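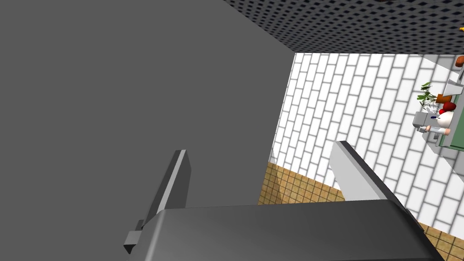 Chapter 8
What a Rendered Room Can Prove

A success rate is a claim about a set of trials, and the first thing to ask of any success rate is who chose the trials. In simulation the answer is always the same: the people who report the number also built the room. They picked the walls, the light, the size of the objects and how hard those objects are to hold. Take the view from the wrist that opens this chapter. Perforated ceiling tile runs down to white brick at a steep slant, the floor is a fine tan grid, and a cartoon-style figure in a red hat is over at the right edge beside a potted plant. Papers that use rooms like this one tend to say that the variety "forces the policy to generalize." Perhaps it does. The word "forces" is carrying a lot there, and most of this chapter is spent on how you would find out.

The method goes by several names. We will call it scene mixing. A grasping policy is trained on wrist views rendered inside many rooms, each put together from a stock of surfaces, furniture and props. The hope is that a policy that has seen enough unlikely rooms will stop caring which room it is in and attend to the thing between its fingers. When the hope is met, the policy can be moved to a real bench with little or no further training. That last step is called transfer, and it is the only step that anyone outside the field is paying for.

Our running case is the Hukville study, carried out at the Vidotstead laboratory under Heidrun Egger. We chose it because it is better than most. The authors published their failed runs along with the good ones, they kept the random seeds, and they answered letters. If the reader finds us hard on Hukville, the weaker papers on the reading list should be read with that in mind.

8.1 The claim

Hukville is a library of 30 rendered rooms. The policy tested in it, Wodura, takes in the wrist view and puts out a small motion of the hand and a command to the fingers. Training used all but four of the rooms. Those four were held back for testing, and the headline result is that Wodura did nearly as well in the held-back rooms as in the ones it knew. The authors write that the policy "has learned to grasp independently of its surroundings."

Read that sentence twice. The test shows that performance held up in four rooms that were made by the same hands, from the same stock of textures, under the same lighting model. A brick wall in a held-back room is the brick wall from a training room, turned and moved. Whatever the policy learned about flat, even light and clean edges, it could go on using. The held-back rooms were new as arrangements. As images they were close relatives, and a test made up of relatives will flatter nearly any method. 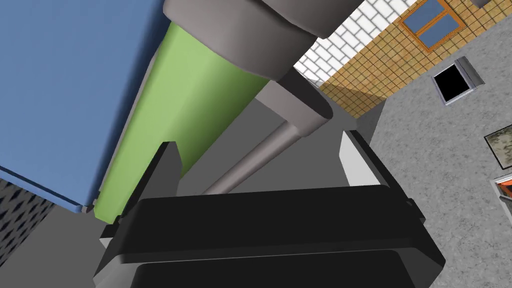

This page was last changed in June.

8.2 Where the difficulty sits

The wrist view in this section is a more useful one to argue about, as there is something between the fingers. A green cylinder with a gray cap at its far end lies at an angle across the space, a gray tube runs beneath it and to the right, and a blue box is right up against its left side. A person asked to take hold of the cylinder would think about the box and the tube. There is not much space on the left for a finger to go down, and closing on the right may catch the tube as well.

Now ask what scene mixing varies. It varies the brick and the orange-tan tile in the background. It puts a wooden window frame in one place and a hatch in the ground in another. These are cheap to change, and a renderer will change them all day. The contact between finger, cylinder, tube and box is expensive to get right, and in Hukville it was set once. Friction had a single value for every object. Nothing bent. We do not say this made the result false – we say it made the result narrower than its wording.

There is a check that costs little. Hold the background fixed and vary the contact. Egger's group did this after the first reviews came in, using 20 settings of friction and mass in a single room, and the success rate fell by around a third. The drop is reported in an appendix. In our view it belongs in the abstract, because it tells a buyer more about the policy than the headline does. The group disagreed, and said so in a reply that is also on the reading list. Their argument is that the range of settings was wider than anything met on a real bench. It is a fair point, and it could be settled by measuring a real bench. As far as we know that has not been done.

8.3 Questions to carry through the chapter

Before going on to the math, write down your answers to these. You will be asked to come back to them.

Who built the test scenes, and did the same people build the training scenes?

Which parts of the scene were varied, and were they the parts that make the task hard?

What would a policy score if it ignored the background completely? If the paper has no such baseline, how would you build one?

How many trials lie behind each reported rate, and were repeat trials in the same room counted as if they were separate rooms?

The last question is treated first, in Section 8.4, since it needs the least new material and catches the largest number of mistakes. Readers who are comfortable with clustered samples can skim that section and start at the worked problem. Keep the second wrist view at hand for it. The problem asks you to list every contact that a grasp on the cylinder might make, and to mark the ones a change of wallpaper could not affect.

Egger Course Texts | Contact the editors | All rights reserved | Back to top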